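Skenov opens garment demonstration set recorded by remote control

Skenov on Friday released the first part of Wostwood, a set of robot demonstrations in which an operator guides the arms through the handling of soft clothing. The release holds 455 recordings. The company plans to reach 1,000.

Each recording pairs the arm's joint positions with video from small cameras mounted at the gripper. Operators drive the arms from a separate pair of hand controls and can stop a take at any point. Takes that are stopped early stay in the set under their own label.
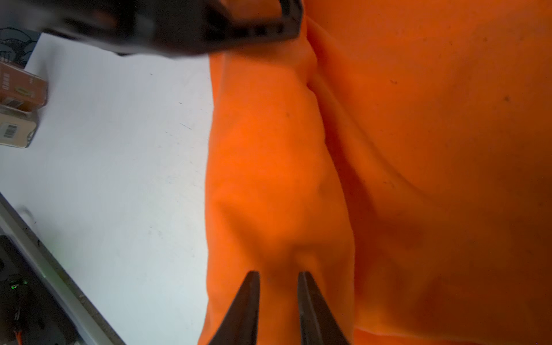

Grasping folded cloth

The first part concentrates on picking up fabric by a fold. Soft, fuzzy material such as the orange textile gives a two-finger gripper a raised ridge to close on, but the ridge shifts when the fingertips push against it. Operators were told to bring the open fingers up to the fold slowly and pause before closing.

"The pause is the useful part of the recording," said Bimla Ahuja, who leads data collection at Skenov. "A model trained on fast takes tends to close too early."

Pale, fleecy cloth is covered as well. Low contrast between layers makes creases harder to locate in the wrist view, particularly once the material is bunched.

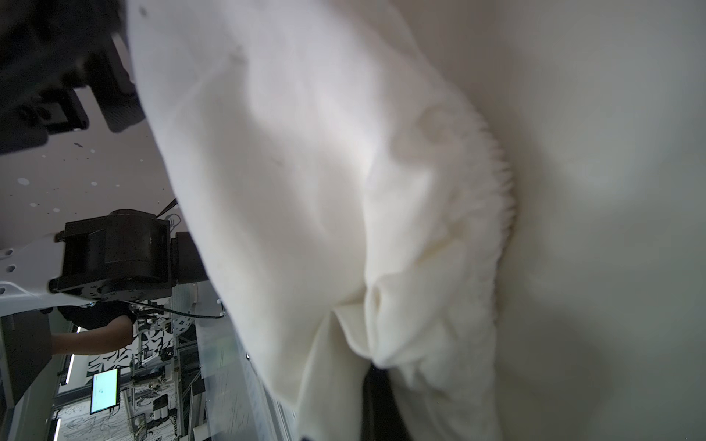
Recordings run at 28 frames per second, and joint data are stored in the same file. Ahuja said 5 percent of takes were dropped for timing errors between the two streams.

A second part, recorded with Eskola, is due in October and will add two-arm folding.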